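21/01/2025

Up at seven to get the lime plaster samples out of the laundry before the heat got to them. Three of the five had cracked. The two with the finer sand held, so that settles the finish for the Haverum stairwell, or it does as far as I'm concerned. Kaj will want to see them in daylight before she agrees to anything.

She rang mid-morning. The client has gone cold on the grey and wants something warmer for the ground floor, closer to the clay colour in the old Dusura showroom. I said I could get there with ochre and a bit of burnt umber, but that it would dry two shades lighter than the wet patch and they would have to trust me on it. Kaj said clients don't trust anyone on colour. I've put down a test board with four strengths and written the mix on the back of each one in pencil, as the marker bled through last time. 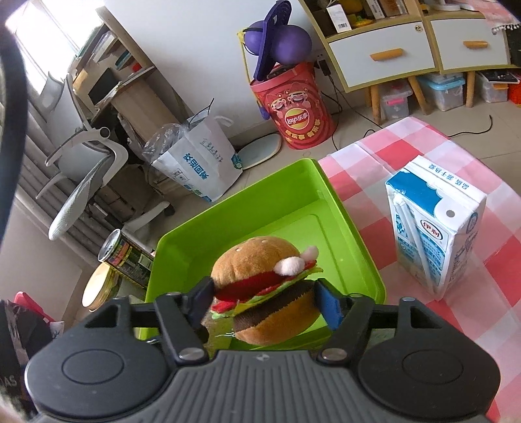

Spent the middle of the day on the quote for Botha. The wall is 37 square metres once you take out the windows and the lift doors. They want texture to shoulder height and flat paint above, with a shadow line between. I priced it at 3000 for labour and left the materials separate. Tumelo thinks that is too low. He is probably right, but the last two quotes I put up went nowhere and I would like the work in the book by the end of January.

The scaffold is extra at 300 a week. I rang to ask if we could share the one the electricians have up and got a maybe.

Jornus finally sent the pigment order, short one tub of the red oxide. The invoice has it on there. Emailed them, no reply yet.
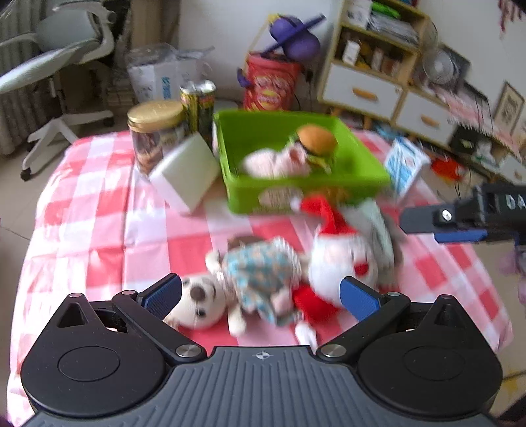

Tumelo came by after lunch to look at the boards. He likes the roughest one, the one I did with the back of the float and was going to throw out. We stood it against the fence and walked back and forth. From a distance it does have something – the light sits in the ridges and the colour looks deeper than it is. Up close it looks like a mistake. He said a stairwell is mostly seen from a distance. I said people put their hands on it. We left it there and I've kept the board.

Cleaned the trowels properly for once. The good Japanese one has a nick near the heel and I'll need to take it down with the stone before it drags a line through somebody's wall. Also low on drop sheets and the wide tape.

Still haven't painted our own hallway. The undercoat has been up since before the move and there is a grubby patch by the light switch at shoulder height. I had a look at it tonight with the leftover grey in mind, nearly a full tin of it, and then went and had a shower.

Tomorrow: boards to Kaj by nine, chase Jornus about the oxide, ring the scaffold people again.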